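**Lutley Opens Applications for Furniture Repair and Reuse Grants**

*Program will support households, small workshops and community groups through the end of the year*

LUTLEY, February 2021 – The Lutley Reuse Foundation announced the opening of its Furniture Repair and Reuse Grants, a program that will help residents keep sound household furniture in service and out of the county landfill. Applications are now being accepted from individuals, independent workshops and nonprofit organizations located within the Lutley service area.

The program is funded by the Foundation and by Branik, a regional supplier of upholstery fabric, webbing and foam. Branik will provide materials at cost to all approved applicants. Zanda, which operates the district's bulky-waste collection service, will set aside items judged suitable for repair and hold them for 21 days so that participating workshops may inspect and claim them.

"Upholstered seating is among the hardest categories for any collection service to place," said Aleksandra Pawłowska, executive director of the Foundation. "Most of what our drivers and partners see has a solid frame underneath. The cost of labor and fabric is what stands between those pieces and another ten or fifteen years of use. These grants are meant to lower that cost."

During a trial conducted last year, nearly 1,000 items were assessed at the Zanda transfer station and at the Foundation's warehouse on Tarar Road. Armchairs, dining chairs and small sofas made up the largest share. Pieces that passed inspection were cleaned, repaired where necessary and offered to households referred by local housing agencies. The trial also showed that velvet and other pile fabrics can often be cleaned and kept, a finding that has been written into the new assessment guidelines.

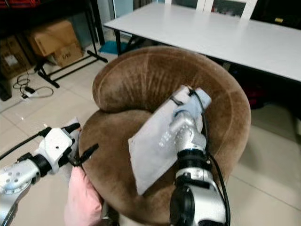
*Tub armchair in brown velvet, with rolled back.*

Grants will be awarded in three categories. Household grants will cover part of the cost of repairing a single item at an approved workshop. Workshop grants will support the purchase of tools, benches and safety equipment. Training grants will pay for places on the 18-week evening course in upholstery and frame repair offered at the Tarar Road site, beginning with webbing and springs and continuing through cutting, stitching and finishing.

Evelien Dierckx, who leads the training course, said that demand for places has exceeded supply since the course was first offered. "We have had retired cabinetmakers sitting beside people who had never held a staple remover," Dierckx said. "The work is physical and it is slow at first. With the additional funding we can run a second group, and we can lend each student a basic set of tools to take home."

All furniture entering the program will be assessed under a common set of guidelines prepared by Radek Bartoš, technical adviser to the Foundation. The guidelines address frame stability, the condition of springs and padding, evidence of pests, and the presence of fire-safety labels. Items without a legible label may still be accepted for full reupholstery, provided that compliant filling and cover materials are used. The guidelines will be supplied to every approved workshop and may be requested by members of the public at no charge.

"Small upholstery shops have had a difficult year," said Aba Quansah, business partnerships manager at Branik. "A steady flow of modest jobs is worth a great deal to them. We are pleased to make our warehouse stock available on these terms, including end-of-roll fabric that is too short for a sofa and perfectly adequate for a chair."

**Eligibility and how to apply**

Household applicants must live in the Lutley service area and must submit a short form together with a written estimate from an approved workshop. Workshops must have been trading for at least one year and must carry public liability insurance. Nonprofit organizations may apply in any category. Antiques valued for resale, mattresses and built-in furniture are not eligible.

Forms are available from the Foundation's office and at all branch libraries in the district. Completed applications will be reviewed in the order received, and applicants will be notified of a decision in writing. Applicants who registered an interest in January do not need to submit a new form, but should confirm their contact details with the grants office.

**About the Lutley Reuse Foundation**

The Lutley Reuse Foundation is a nonprofit organization that collects, repairs and redistributes household goods. It operates a warehouse and training rooms on Tarar Road and works with housing agencies, schools and local businesses throughout the district.

**Media contact**

Przemysław Zawadzka
Communications Office
Lutley Reuse Foundation, Tarar Road, Lutley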